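Home | Boards | Ask | Unanswered | Log in
We use cookies to keep you signed in. OK

Do cooling towels do anything on a long hot hike?

Doing the Furkcombe loop in May, 9 miles and almost no shade. My sister swears by these towels. I own one and have never opened it, out of suspicion.

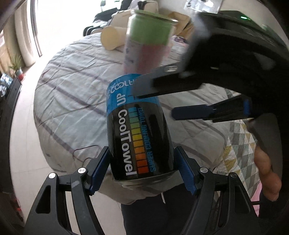

My CoolTowel, still a mystery to me.

Is it more than a wet rag with a marketing budget?
– Grestdale_Guy

Edeltraud Schnyder
It's a wet rag that's good at its job. Soak it, wring it out, give it a snap and put it on the back of your neck. The water evaporating does the cooling, so a dry breeze helps a lot and a muggy day hardly at all. Mine needs wetting again every 30 minutes or so on the climb out of Endside, and I carry extra water for it. Don't pour your drinking water on your neck and then ask me for mine. I've met you people.
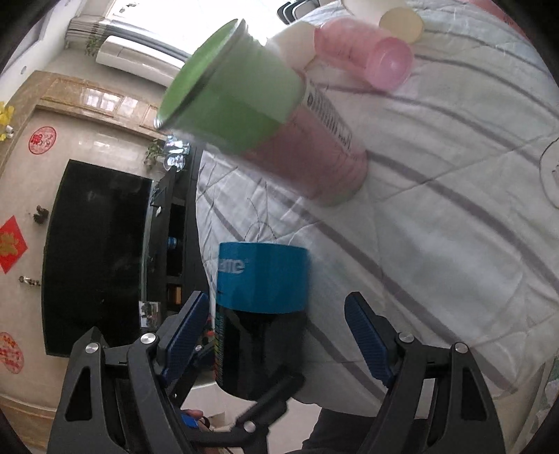 Storage is where everyone goes wrong. Put it away damp and by the next trip it smells like a pond. Wash it, hang it till it's bone dry, then pack it. A cylindrical can that stands upright is fine for keeping one in the car, but leave the lid off the first night. I ruined 4 towels before I learned this.

frei525
just wear a hat

Boards | Ask | Unanswered | Back to top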